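Cell check, basket + bread station, Trulten bench
Checked by: Santeri Huttunen
Signed off by: Vittoria Marras (pending, see item 9)
Month: July
Batch target: 900 episodes, basket task

OK = fine, FIX = do before next run, NOTE = read it

1. E-stop, bench side
OK. Pressed twice, arm dropped to hold both times. Reset takes a while, dont hit it again thinking it failed.

2. E-stop, operator side
OK. Cable still runs across the walkway. Taped down for now, tape lifting at one end. FIX.

3. Arm speed limit
OK. Set to collection profile, not the Droneck demo profile. Somebody had left the demo one on. Check this EVERY start, top line of the status page.

4. Table and start layout
OK. Basket long side left to right, one roll on the basket floor, clear of the walls. Nothing else near it. A few dark specks on the white top, wipe before next block. Specks matter less than people think for the arm but Singhal keeps asking about them in the labels review.
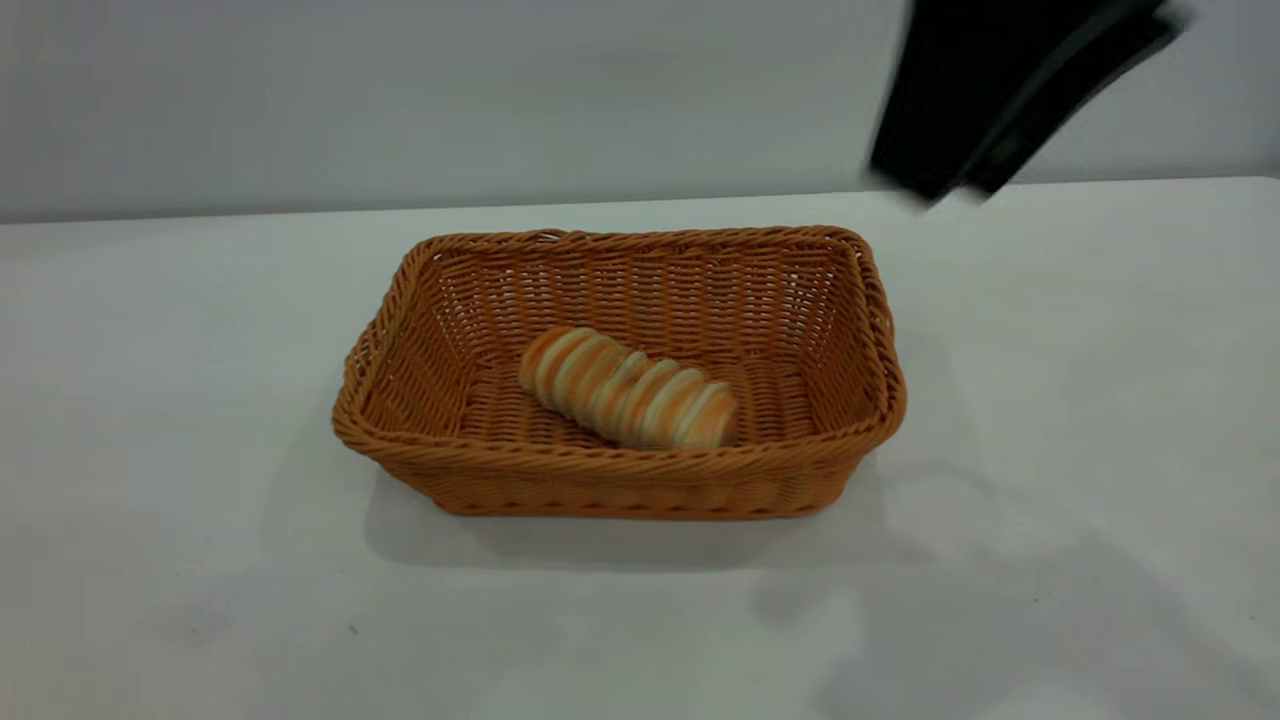 5. Clearance on approach
OK with comment. Gripper should come in from high right and stay above rim height until it's over the target. Two operators cut the corner low. No contact that I saw, but tell them. Hands off the table while the arm is live, including "just straightening" the basket. If the basket is crooked, pause, fix, restart the episode.

6. Gripper fingers
OK. Both seated, screws tight. Pads worn more on one side, will last this batch. Spares in the drawer marked Ero.

7. Basket handling
NOTE. Grasp is one finger inside, over the wall, the other outside. Look at the view from the wrist before closing, the outside finger can be well short of the rim and from the operator chair it looks fine. If it's not lined up, back off and retry. Don't push the basket with the finger to make it fit. Retries stay in the data, mark them "retry" and leave them.
Also inspect the braid on the rim for snapped strands every block. Sharp ends catch gloves. None found today.
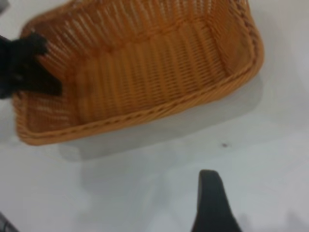
Wrist view, one finger over the basket wall, the other still clear of it.

8. Wrist camera
FIX. Soft picture during moves. Clean the lens, check the mount screw, then run the focus card. If still soft after that write it in the log and carry on, Vittoria decides wether the block counts.

9. Episode records
FIX. Log says 961 episodes, folder has more files than that. Looks like aborted ones are being saved without the abort tag. 11 found so far by hand. Do not delete any, move to the "unsorted" folder and put your initials. Sign off waits on this one.

10. Operator breaks
OK. Max 20 min teleop then swap. Sheet was filled in for the morning, blank after lunch. Fill it in.

11. End of block
Arm parked, power to hold, roll out of the basket and back in its box. Lights left as they were, changing them mid batch messes up the set.

Open after this check: 2, 8, 9
Recheck before the 3 pm block. Santeri has the key for the cable covers, ask him not the front desk.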